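Notes for talk: small food counters in office buildings
Bernham building group, October, slot is 22 minutes

Start with the rent question, it always comes up. Kurus pays a flat monthly fee. Tiedemann pays a share of sales. Both work, but the flat fee is hard in the first winter.

Slide 2. Foot traffic. The Bernham lobby gets 2580 people through the doors on a normal day. Of those, 583 buy something. Most of them buy before 10 a.m. or right at noon. Pause here and let people read the chart.

Slide 3. Waste. Sandwiches are the problem. Chips and drinks keep, sandwiches don't. Order short on the last day before a holiday. Mention the Varus building, where they mark down at 2 p.m. and throw out very little.

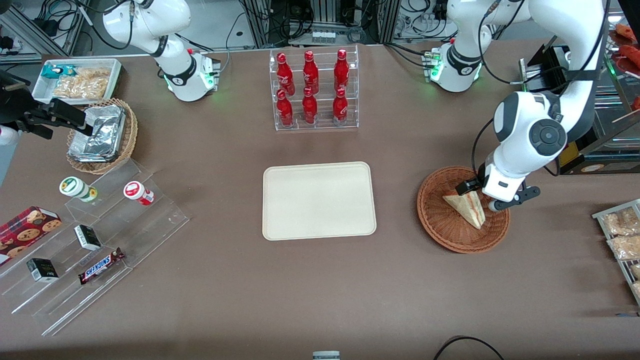 Slide 4. Pricing. Keep prices in round numbers and put them where people can read them from the line. Combo deals sell well at noon and hardly at all in the morning.

If time is short, skip the part on card fees and go to questions. Handout is by the door.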